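Thread Count Is the Wrong Number to Print on the Package

Most shoppers comparing sheets in a store have one number to work with, and it is the thread count. It is printed in large type, it rises with the price, and it says little about how the sheet will behave after a year of washing. I think the number should move to the back of the package, in small type, and that its place on the front should go to three measurements the mills already take: fabric weight, yarn size and shrinkage after washing.

Thread count is the number of lengthwise and crosswise yarns in one square inch of fabric. In a plain weave made from single yarns, there is a physical limit to how many will fit. Past that limit, the usual way to raise the figure is to twist several thin strands together and count each strand. A fabric with 300 plied yarns per square inch then goes on sale as 600. The cloth is heavier and often stiffer, and the extra strands are frequently made of shorter fiber, which pills sooner. 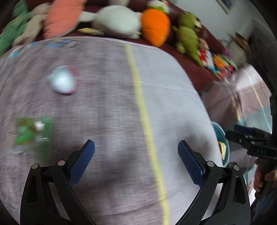
Fiber length matters more than either figure. Long fibers need less twist to hold together, and a yarn made from them has fewer loose ends at the surface. Those loose ends are what roll up into pills where feet and shoulders rub. A package may say "100% cotton" without saying anything at all on this point.

Veikko Harju, who bought bedding for the Suominen hotels until he retired, kept a ledger of every sheet lot he accepted. He let me copy part of it. One entry covers 1,695 flat sheets from a mill called Herier, all of the same cotton percale. After 70 wash cycles, 664 had been pulled from service, mostly for tears along the hem and thinning in the middle third. A second lot, from Medar, had a higher thread count and was pulled faster. The Medar sheets were plied and lighter in twist. Harju stopped asking for thread count in his orders after that and asked for weight and tensile strength.

A hotel is a harsh setting, and I accept that a household sheet sees less heat and less bleach. The order of failure is the same, though. The middle thins first, the hem goes next, and the fitted corner goes whenever the elastic does. Buyers at home meet these faults one sheet at a time and have no ledger to compare them against. 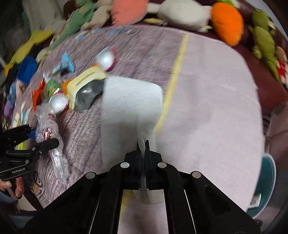
The standard objection is that shoppers will not read technical figures. Hermine Ortner made this case to me by letter in October. She writes labels for Bustano, a mid-priced linen brand, and her view is that a shopper gives a package a few seconds and wants one number. She may be right about the seconds. But shoppers already read weight on printer paper and on towels, and they learned it without much help. If one number is all that fits, fabric weight in grams per square meter would serve them better than the present one. It cannot be doubled by counting strands.

Her second objection is stronger. Weight alone would reward heavy cloth, and a heavy sheet sleeps hot and takes longer to dry. This is true, and it is the reason I want yarn size next to it. The two together separate a dense cloth of fine yarns from a coarse one of the same weight.

Shrinkage is the figure I would fight hardest for. A loss of up to five percent in the first few washes can turn a fitted sheet that suits a deep mattress into one that pops off the corner at night. The test is cheap and mills run it on each lot. The result goes to the brand and stops there — the one party that has to stretch the sheet over a mattress never sees it.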